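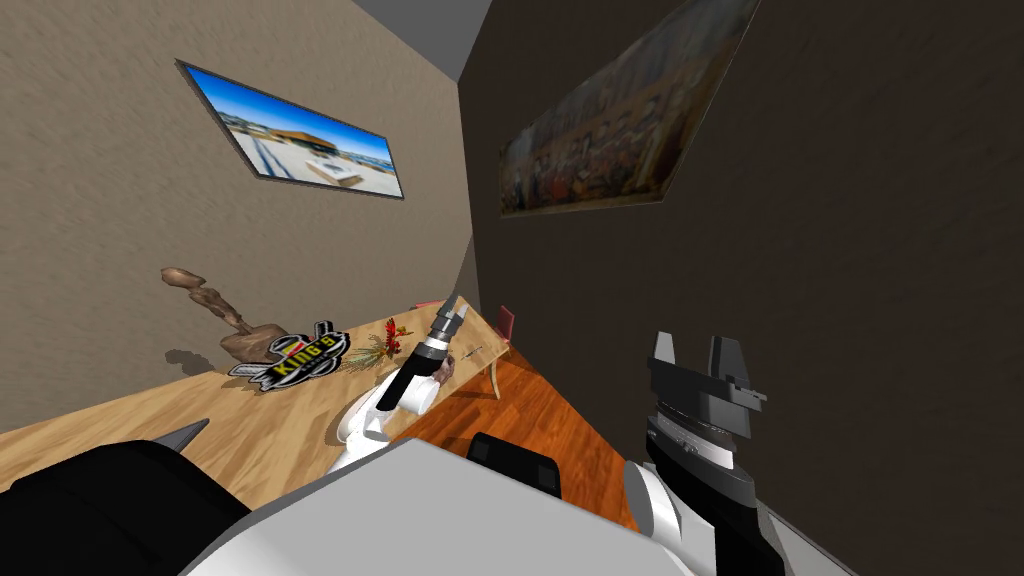
Bamudville, December 18, 2019

I get the same questions about my sourdough starter every week, so I've put the answers on one page. If yours isn't on it, write to me!

What flour do you use?
Plain rye from the Hutwood mill, mostly. When they run out (every November, like clockwork) I switch to whole wheat and the starter sulks for a few days, then gets over it.

How much do you feed it?
50 grams of flour and 50 grams of water, once a day. If I'm not baking, it goes in the fridge and I feed it when I remember – which is not as often as I'd like.
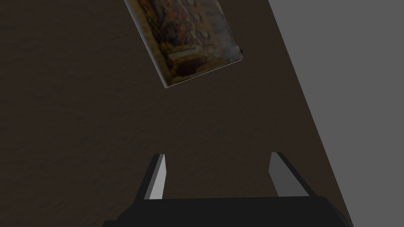
On baking weeks I take it out two days ahead and give it 4 feeds before it goes anywhere near dough. You can get away with fewer, but my loaves come out flatter when I try.

There's gray liquid on top. Is it dead?
Nope, just hungry. Pour it off or stir it in and feed it. Pink or orange streaks are another story – throw the whole thing out and wash the jar really well.

Can I bake with it straight from the fridge?
For pancakes and crackers, sure. For bread I'd wait until it's bubbly and has doubled.

How much starter goes in one loaf?
I keep a big batch going and use 300 grams for two loaves, the ones I take over to my sister's in Sipos. Halve it for one.

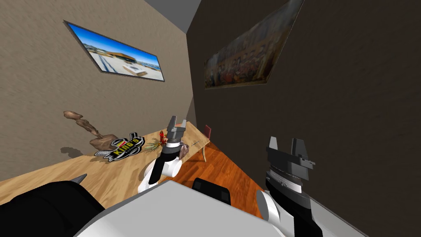

The dough will feel sticky at first and that's fine, so please don't keep adding flour! Wet your hands and fold it a few times over the afternoon.

Do you mail starter?
I do, dried, in a small envelope. It takes a week or so to wake up. I can't send it outside the country, sorry.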